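Ticket 414: garment steamer spits water, clothes pile not getting any smaller
Product: Zulteck upright steamer
Opened by: customer, via the Sterkar help page
Status: Closed

Hi all, me again (same person who wrote in about the hose last January, hello!). My steamer has started spitting. I get maybe a minute of nice steady steam and then it burps out a blob of water, always on whatever light-colored thing I'm working on. The beige stuff is the worst, every drop leaves a darker ring that takes ages to fade. I've had it for 19 months and it never did this before I switched it over to the Tanoli water cartridge, so I'm looking at that pretty hard.

Already tried: emptied the tank, filled it again to just under the line, waited the full 5 minutes before picking up the handle. Same thing.

Reply from support

Thanks for writing in! Could you tell us what kind of fabrics you're steaming, whether the hose hangs straight, and how the clothes are stored before you get to them? Deep creases make people hold the head in one spot, and that can make spitting worse.

Customer update, 7:30 pm

Okay, so storage. Um. Everything comes off the line and gets heaped in the far corner of the white table, up against the wall, and I pull from it as I go. Right now it's a big crumpled beige thing on top with black fabric poking out behind it and again at the side. So yes, deep creases! Apart from a black plate, a green cup and a round red-orange thing near the front, most of the rest of the table stays clear so I have somewhere to lay things flat.

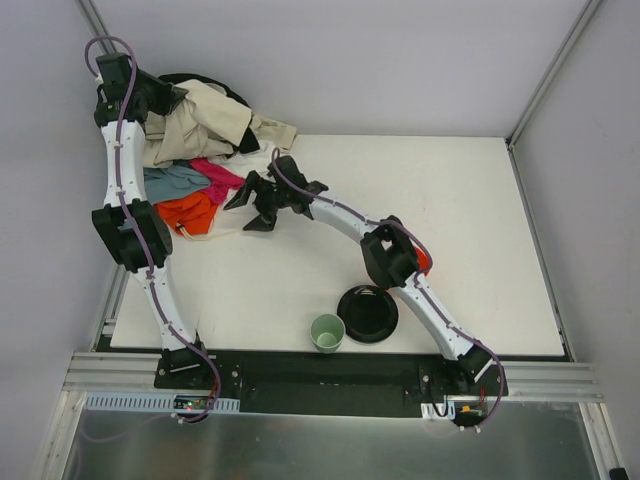 Step 1: hose check

Done. Mine had a low loop near the floor where water was sitting. I raised the pole two notches and now it hangs straight. Fewer burps, but I still got one on a sleeve.

Step 2: cartridge out

Pulled the Tanoli cartridge and ran plain distilled water. Seven shirts in a row without a single spit! Put the cartridge back in and it spat on the second shirt. Took it out again, fine.

Step 3: the pile

You suggested shaking things out and hanging them before steaming, so I moved my Trirkura rail next to the table. Black things first, beige last, and by then the steamer is properly warmed up. I'm also keeping the head moving instead of parking it on one crease, which I was totally doing.

Reply from support

Glad it's behaving. Please leave the cartridge out for now and descale once a month. We've put a replacement cartridge in the mail, and if it spits with the new one too, just reply on this ticket and we'll open it back up.

Customer update

Will do, thank you! The rings came out in a cool wash, by the way.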